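Print this page
E-mail this page

Wondton Publishes First Results From Household Chore Trials

Bed making remains the slowest task; laundry transfer and table clearing near routine use

SKEMNESS, February 2020 - Wondton, a developer of control software for legged and wheeled service robots, today released results from the first stage of its Clundeck test program. The program measures whether a general-purpose robot can finish common household chores without help from a person in the room. The short answer is that it can finish a few of them, slowly, and that soft goods such as sheets and towels are still the main source of failure.

The Clundeck program covers 34 chores, chosen from a survey of 300 households in and near Skemness. Each chore is defined by a written start condition, a written end condition and a time limit. A run counts as complete only if the end condition is met inside the limit and no person touches the robot, the furniture or the goods. The company logged 446 runs in the first stage.

Chores that involve rigid objects of known size gave the best results. Moving cups and plates from a table to a counter, closing drawers and returning boxed goods to a shelf were completed in most runs. The same shelf routine was repeated in the stockroom of Acheampong, a housewares retailer that is taking part in the program, with similar results. Wondton considers these chores close to ready for supervised use on a shop floor, provided that aisles are kept clear and shelf heights do not change between shifts.

Chores that involve cloth gave the weakest results. A sheet has no fixed shape, hides its own corners and moves when any part of it is pulled. The control software must first find an edge, then take hold of a single layer, then keep the grip while the arm travels. Errors in the second step were the most frequent. In many runs the gripper took two layers, or took the sheet together with whatever was under it, and the run was stopped.

Bed making was split into 4 steps for scoring: grip, lift, spread and tuck. The grip and lift steps were completed often enough to be worth timing. The spread step was completed less often, and the tuck step was not completed within the limit in any run. 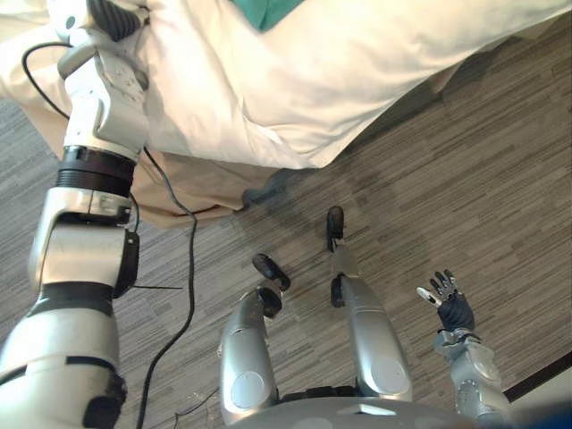
Floor contact is a second limit. A legged robot working at a bedside must place its feet close to the bed without stepping on a hanging skirt or a trailing corner, and it must hold its balance while the load on one arm changes. Cables are a related matter. The present test rules allow a cable on the floor, and the path planner treats it as an obstacle. A later version of the rules will score cabled and uncabled runs separately.

Wondton makes no claim that the robots tested are ready for sale to households. Completion times for most chores are well above those of a person doing the same work, and the rooms were tidied to a set condition before each run. Results from cluttered rooms are not part of this release.

The second stage begins in September. It will add fitted sheets, pillowcases and the folding of bath towels, and it will repeat the table and shelf chores under changed lighting. Acheampong will extend its part of the work to include unpacking cartons and hanging garments on rails.

The full table of chores, start and end conditions and time limits is available on request from the Wondton press office in Skemness. Reporters may also request the scoring sheet used for the bed-making runs.

About Wondton

Wondton writes motion planning and grip control software for service robots used in homes, stores and light assembly. The company is based in Skemness.

Print this page
E-mail this page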